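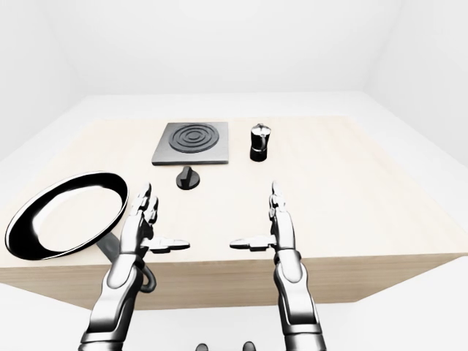 Our project looked at how safety rules for kitchen robots could be written down before anyone tests them on real equipment. The group was Gyu-bin Na, Fatima Ngubane and Dong-hyun Son, supervised by Nkechi Akande. All work was done in simulation, with a two-handed robot model and a small cooking set. We started from the layout. The frying pan lies over the left front corner of the table with its handle pointing towards the front, and a rule that people learn at home (turn handles inwards) was missing from our first draft. It became rule 4.

2. The rules

The draft had 10 rules, which we called the Lolleck list. The ones that caused most discussion were:

Rule 2. The hot plate is treated as hot at all times, whatever the knob setting.
Rule 4. No pan or handle may stick out past the table edge when a task begins.
Rule 5. Both hands start open and clear of all objects.
Rule 7. The knob is turned by one hand only, and the other hand stays still.

Rule 5 sounds simple, but "clear" had to be given a meaning. Dong-hyun wanted a fixed distance. Fatima argued that it should be measured from the fingertips and not from the palm, and we used her version.
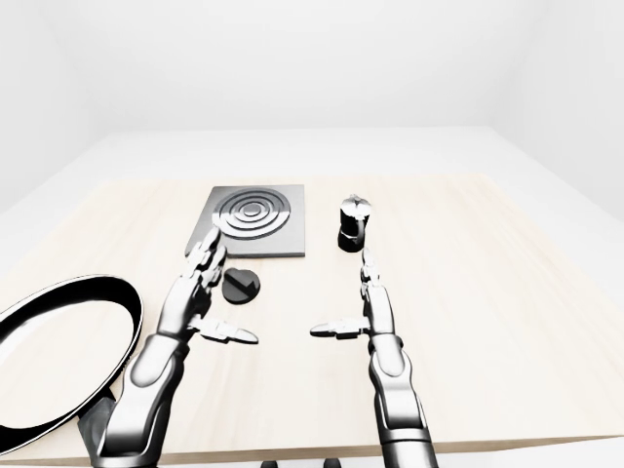
Figure 2. Both hands open over the table, with the hot plate, knob and moka pot behind them.

3. Checking

We wrote a short script, Plultley, which reads each recorded run and marks every step where a rule is broken. We checked 512 runs. In 217 of them at least one rule was broken, and the script logged 2371 breaches in total. A hand that stays too close to the plate is logged again at every step, so the total is much higher than the number of runs.

4. Limits

The script knows where objects are but has no model of heat. Rule 2 is therefore only a distance check. We also did not test with a person near the table. Fitriani Nugroho read the list in November and asked for a stop rule, which we have added as rule 11 but not yet checked.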